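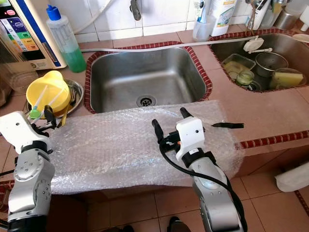
Two arms at a tiled double-sink counter, left gripper toward the metal plate, bubble wrap over the front lip.

Planning and budgeting for a two-arm kitchen setup

Updated Mon 15 May

Most of the money in a sink-side installation goes on the arms. Most of the delay comes from the counter, the wiring and the small parts that were left off the order. The notes below cover what to measure and what to price before you sign a quote.

Measure the counter first

Record the counter height, the depth from front lip to back wall, and the distance between the centers of the two basins. Then measure from the lip to the bottom of the deepest basin. Vendors quote reach on a flat surface, and a deep sink uses up a good part of it. Ask for reach with the gripper pointing straight down.

Note the position of the faucet and anything mounted above the back edge. An arm that clears the faucet when empty may not clear it while holding a pitcher.

Measure with the usual items in place. A water ionizer, a soap bottle and a dish plate take up working width, and a drawing of the bare counter will not show that.

Grippers

Two-finger grippers handle spoons, utensils with thick handles and most strainers. They do less well with thin lids and wet glass. Before ordering, put a day's dishes in one place and sort them by how you would pinch them. If more than a few need a grip from the side, price a second set of fingers. Drilleo sells fingers in pairs; Skaken sells them only with the housing, so a worn tip costs considerably more to replace.

Budget lines people miss

Spare fingers, one set per arm: 400 for the year if the arms run daily.
Cable guides and strain relief. A cable that loops down the side of an arm needs slack for the full wrist turn and a fixed point below the elbow.
Counter protection. Bubble wrap over the front edge is cheap and good enough for trials. For permanent use, price a cut rubber strip.
Ground-fault outlet work, if the nearest outlet is not already protected. Get this quoted by a licensed electrician.
Shipping on returns. Rowlands charged us 666 to take back one arm with the wrong base plate, and that was within the return period.

Put 2,000 aside for the items above before comparing arm prices. On our last job we spent around three quarters of it.

Splash and cleaning

Check the splash rating of each joint separately. The wrist is often rated lower than the base, and the wrist is the part that goes into the basin. Sioned Ellis, who keeps our maintenance log, records every wipe-down by joint number. Screw holes on the arm segments collect soap residue. Clean them with a dry brush, with the power off.

Grouted tile is harder to plan for than a solid top. Clamps need a flat bearing area, and a raised border around a sink opening will tilt them. A floor stand avoids the problem but takes up standing room in front of the counter. Mark its footprint on the floor with tape and work around it for a week before buying.

Ordering

Ask for 4 things in writing: base plate pattern, cable length, finger lead time and the return terms. Nundis sends all of these with the quote. With the others, expect to ask twice.

Orders placed in December tend to slip. If the work has to be finished by year end, have the arms on site first and let the stand follow.

Corrections to Prys Rees or Mabli Foulkes.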